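Clear Widths Belong in the Lease

08/07/2021

Rental listings give floor area to the square foot and say nothing on door clearance. I think that is the wrong way around. Floor area tells a tenant how much furniture could fit. Clear width tells them whether it can get in, and whether a wheelchair or a hospital bed can follow it.

The number that matters is the free opening with the door at 90 degrees, measured from the face of the leaf to the opposite stop. A leaf sold by its nominal size always yields less than that size. Hinges, stops and a projecting lever each take a share.

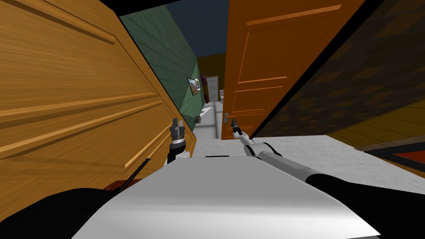 What the lease should state

One line per door: clear width, swing direction, hardware type. In a unit with 16 doors, which is a large unit, a letting agent with a tape needs less than an hour. The figures don't change between tenants unless a door is rehung, so the work is done once.

Swing direction matters most where two doors share a landing or a short hall. Each may pass on its own and still block the other when both are open.
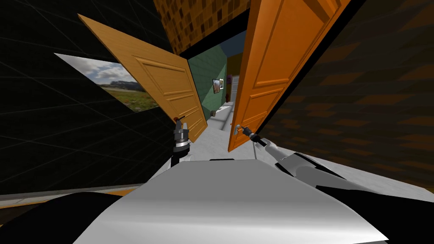 Doaa Shehata wrote to me that agents would copy the figures from old drawings and get them wrong. They might. A wrong figure in a signed lease can be disputed, and a missing one can't. I would also accept a tolerance, provided it is printed next to the figure.

Hardware type is the cheapest entry to record. A lever can be worked with an elbow or a closed fist. A round knob can't, and swapping it out is a small job that tenants rarely ask for because they don't know they may.
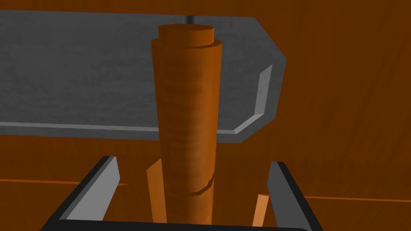 Dinesh Siddiqui would leave all of this to the viewing, on the grounds that a careful tenant brings a tape. Tenants who rent from another city don't get a viewing. Those who do get one are usually given a few minutes, with the current occupant's coats hanging on the doors.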